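Dobrar, limpar, deixar: notas para a minha fala

Versão para ler em voz alta. Entre parênteses estão as coisas que não devo esquecer.

Abertura (devagar, esperar que as pessoas se sentem)

Boa tarde a todos. Eu trabalho na Wister, no edifício Clavdale, e durante um ano fiquei responsável pela copa do nosso andar. Somos 144 pessoas e temos uma só copa. Hoje quero falar de coisas muito pequenas: um plástico, um guardanapo, uma mesa. Peço desculpa se o meu português é às vezes um pouco formal, aprendi a língua já adulta.

Primeira parte: o plástico

(Perguntar à sala: quem dobra os sacos em casa? Esperar as mãos.)
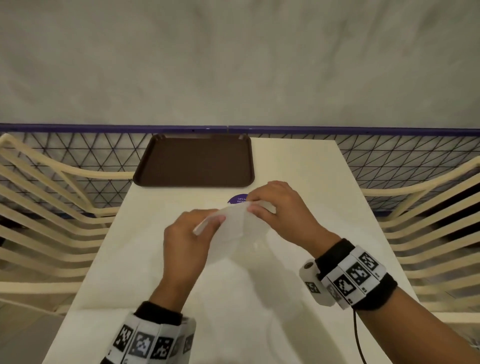
Na minha família os sacos guardavam-se numa gaveta, todos juntos, e abrir essa gaveta era sempre uma pequena luta. Quando cheguei à Wister, encontrei a mesma gaveta, mas maior. Tirámos de lá 70 sacos numa tarde de março, e muitos ainda serviam. Desde então peço aos colegas uma coisa simples, que é tratar o plástico em cima da mesa e com as duas mãos. O plástico fino escorrega e faz dobras onde não queremos, como aquela parte mais solta que fica entre as duas mãos. Primeiro alisa-se, depois dobra-se ao comprido, e só no fim se enrola. Quem tem pressa pode dobrar apenas em quatro, também aceito.

(Mostrar com o saco que trago na pasta. Não falar enquanto dobro, porque me engano.)

Segunda parte: a mesa

A regra da mesa é mais difícil do que a regra da gaveta. Na Shokri, onde trabalhei antes, havia uma folha com 12 pontos na parede, e eu confesso que nunca a li até ao fim. Na copa preferimos uma frase curta, colada no próprio tampo, ao pé do tabuleiro. 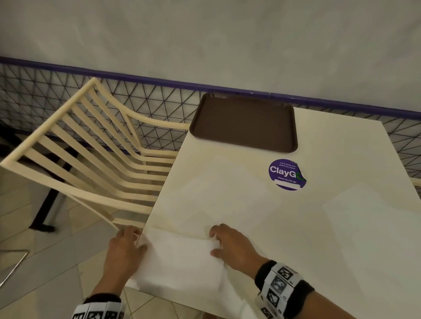 Texto e fala: Mahtab Nikzad
Encontro Trerkitz, sessão das 15h00

O autocolante roxo diz "ClayGo", e por baixo "Clean as you go", ou seja, limpar à medida que se avança. Já está rasgado de um lado e eu gosto dele assim. Encomendámos 100 e ainda tenho uma caixa quase cheia na minha secretária.

O guardanapo de papel, para mim, usa-se duas vezes. Na refeição fica dobrado. Depois abre-se e passa-se no lugar onde comemos, de fora para dentro, para que as migalhas não caiam no chão. O tabuleiro vai para o fundo da mesa e a cadeira volta ao seu sítio.

(Se houver tempo, contar a história do micro-ondas. Se não houver, passar às perguntas.)

Perguntas que costumam fazer: se o pano não é melhor que o papel (é, quando alguém o lava) e quem compra os guardanapos. Compramos em pacotes de 1.000, e guardam-se no armário de baixo, à esquerda do lava-loiça.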